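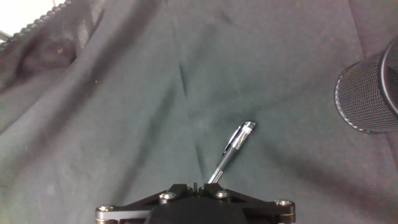 Skosex Monitor

Social listening and post archiving for small communications teams

Overview | Specifications | Plans | Support

Skosex Monitor collects public posts, comments and mentions from the social accounts and search terms you nominate, stores a dated copy of each, and places them in a single queue for reply or review. It is used by councils, clubs, retailers and agencies that run several accounts and have to keep a record of what was published and what was said back.

The product runs in a browser. There is nothing to install on a desktop. A companion app for phones handles alerts and replies but does not include reporting.

Collection

Each workspace holds a list of sources. A source is an account you own, an account you follow, or a saved search. Owned accounts are checked every two minutes. Followed accounts and saved searches are checked every 15 minutes on the Lero plan and every five minutes on the Sastry plan.

Saved searches accept exact phrases, exclusions and wildcards at the end of a word. Wildcards at the start of a word are not supported. A search may be up to 100 characters long, including operators. Longer searches should be split and placed in the same group, where duplicates are removed before the posts reach the queue.

Direct messages are collected only from owned accounts and only after an administrator turns the option on.

Queue and assignment

New items arrive unassigned. Rules can assign them by source, language, keyword or time of day. An item locked by one user shows as read-only to everyone else until it is released or 20 minutes pass without a keystroke.

Replies can be sent straight away, scheduled, or held for approval. Approval is set per account, so a main account can need sign-off while an events account does not. Items held for approval past their scheduled time are not sent. They return to the drafter with a notice.

Archive

Every item is stored with its text, attached media, author name as displayed, time of collection and reply history. If a post is later edited, the new version is added beside the old one. If it is deleted at the source, the archive copy is kept and marked, unless your retention settings say otherwise.

Exports are available as CSV, PDF or a zipped folder with media. Each export carries a checksum file. Large exports are prepared overnight and the link stays live for seven days.

Specifications

Browsers: current and previous major versions of the common desktop browsers
Languages in interface: English, French
Users per workspace: 5 (Lero), 25 (Sastry)
Sources per workspace: 40 (Lero), 100 (Sastry)
Archived items per month: 3,000 (Lero), unlimited (Sastry)
Retention: 2 years (Lero), set by administrator (Sastry)
Media attachments: up to 200 MB each
Sign-in: password with second factor; single sign-on on Sastry only
API: read-only on Lero, read and write on Sastry
Data location: chosen when the workspace is created; cannot be changed later

Plans

Lero: $1,593 per year, billed annually
Sastry: $2,348 per year, billed annually

Prices are per workspace and exclude tax. Workspaces that reach the monthly item limit on Lero keep collecting for owned accounts. Followed accounts and saved searches pause until the first of the next month. Moving from Lero to Sastry takes effect at once and the unused part of the fee is credited. Moving the other way takes effect at renewal.

Limits to note

Private groups and closed accounts are not collected. Sentiment labels are offered for English posts only and are off by default – short posts and sarcasm are labelled poorly, and we do not recommend reporting on the labels alone. Live video is archived after the broadcast ends, without viewer reactions.

Networks change their access rules from time to time. When a change affects collection, a notice appears at the top of the queue and on the status page.

Set-up

Set-up is done by the customer from a checklist in the workspace. Drestow, the distributor for this region, can import an existing archive in CSV form. Imports are quoted separately. The next import window opens in September.

Related items: Skosex Scheduler, Skosex Archive Viewer (read-only licence)

Request a quote | Download data sheet | Contact Drestow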